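Search this site Search Go

Shared studio gripper gets its magenta pads

It has been a long winter for the small group who rent benches at the Bamomen workshop, but they have kept themselves cheerfully busy, and the hand-held gripper they started in November is now at the stage where it can be taken to the table and tried on everyday things.
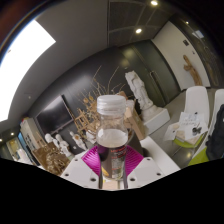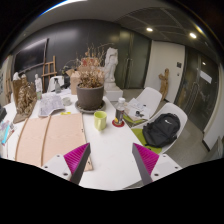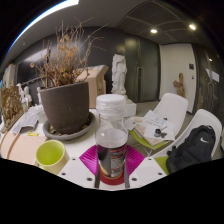 White finger blocks and ribbed magenta pads on the Bamomen gripper.

Úna Lynch, who drew up the parts and has been very patient with everyone's suggestions (there were plenty!), says the ribbed pads took far more evenings than the rest put together. Her first set was too stiff, the second too floppy, and the pair she likes best came out of a mold she nearly threw away. The whole thing has cost the group 38 dollars so far, mostly in screws and pad material, and she hopes to keep it under 80 by the time the motor goes in.

The plan after that is to put the same fingers on a little desktop arm named Bech, which has been waiting on a shelf for a good while and deserves a job. Anyone who would like to lend a hand, or has a spare motor in a drawer at home, is very welcome to drop in.

Comments (3)

tallpaul: Lovely work. What did you use for the pads in the end?

Nukley: Would you share the drawings? I'd like to try a smaller pair for my dad, he has trouble with lids.

Marge R.: So pleased to see Bech getting some hands at last!!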